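### 4.2 Loading habits in homes with stacked machines

The households in this part of the study all had a front-loading washer with a dryer stacked above it, in a room or cupboard used mainly for laundry. We chose this arrangement for two reasons. Stacked units have become common in the newer townhouses at Pikstead and Kerell, where most of our participants live, and they remove the bench space that a side-by-side pair offers. A person who used to sort on top of the washer has to find another surface, or do without one.

Participants kept a laundry diary through March and were visited at home by one of the authors. The diaries gave us 1168 usable load records. Each record listed what went into the wash, how it had been carried to the machine, how it was put in, and the program chosen. Of these, 933 also included a note on where the sorting was done. The remaining records left that line blank, which we took to mean that the load was not sorted as a separate step, although two participants later told us they had simply stopped filling it in.

**Carrying.** Most loads reached the machine in a basket. Wicker and plastic were both common, and several homes kept one of each – wicker for the bedroom, where it is on show, and plastic for wet things on the way to the line. Bags were used mostly by people who lived alone. Armfuls were recorded more often than we had expected, and they were usually small loads of towels or sports clothing that had been left on a bathroom floor.

Basket height mattered to people more than basket size. With the washer at the bottom of the stack, the opening sits low, and loading from a basket on the floor means bending for every item. Participants dealt with this in different ways. Some knelt. Some brought in a stool or a low stand, and others held the basket up against the opening with one hand and fed the clothes in with the other. Orla Ó Néill's earlier interviews with older residents at Kerell had already turned up the third method, and she noted that it worked well with half-full baskets and badly with full ones. Our diaries agree with her.

**Rolling and folding before the wash.** We did not set out to ask about this. It came up during the first visits, when Csenge Dudás noticed that clothes waiting to be washed had been rolled. We then added a question to the diary. People who rolled dirty clothes gave practical reasons: rolled trousers and jumpers take up less of the basket, dark items can be told apart from light ones without digging, and socks do not get lost in the legs of something else. One participant rolled everything because she had learned to pack that way for travel and had never stopped.

Rolled clothes should be opened out before the cycle starts. A tight roll lets water through slowly and keeps detergent away from the inner layers, and it may come out still rolled. In a small side test at the Gál laundry room, Sándor Bárány washed rolled and loose cotton shirts together on a 40 degree program and found powder residue in the folds of some of the rolled ones. He used the same detergent dose throughout and a spin speed of 700 revolutions per minute. We did not repeat the test at higher speeds, so the result should be read as a caution only.

**Mixing colours.** Dark and white items often shared a basket, even in homes where they were washed apart. The usual pattern was one basket per bedroom, filled over several days, then divided at the machine. Where there was no surface for dividing, the white items tended to be lifted off the top and set aside on the dryer, a shelf or the floor. Participants who disliked using the floor said so firmly. Three of them had bought a second basket during the diary month.

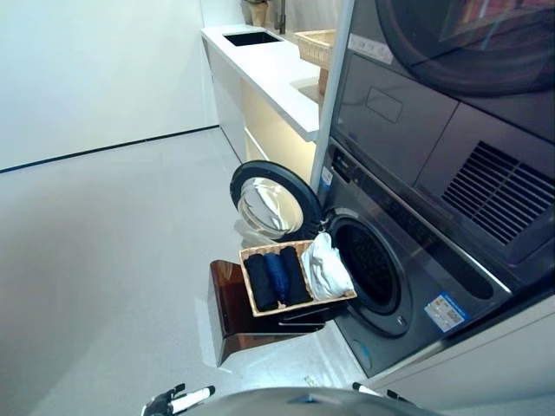

*Figure 7. A woven basket at the washer opening, holding rolled dark garments and a crumpled white one. The washer is the lower machine of a stacked pair.*

How should a mixed basket be divided when there is only one machine and no bench? Wash the dark items first and leave the white ones in the basket, so that nothing has to be put down anywhere else. Any colour that needs care, such as a new navy garment, goes in with the darks and never with the whites. Towels can wait for their own load.

**Checking before the door is closed.** Few diaries mentioned a check, but most people did one when we were in the room. They ran a hand around the rubber seal for stray socks, pushed the load back from the opening and looked for a sleeve caught at the edge. Kristóf Fekete timed this during his visits and found that it took only a few seconds. Items trapped at the seal were the most frequent complaint in the free comments, ahead of noise and long programs, and they came mainly from people who loaded quickly from a held basket.

**Limits.** The diaries depend on what people chose to write down, and the visits may have made some of them tidier than usual. All the machines were at floor level or close to it, so our remarks on bending may not carry over to washers on a tall plinth. Ieuan Hopkin is now collecting diaries from homes of that kind, using the same Kolent record sheet with an added line for plinth height, and the comparison will be reported separately.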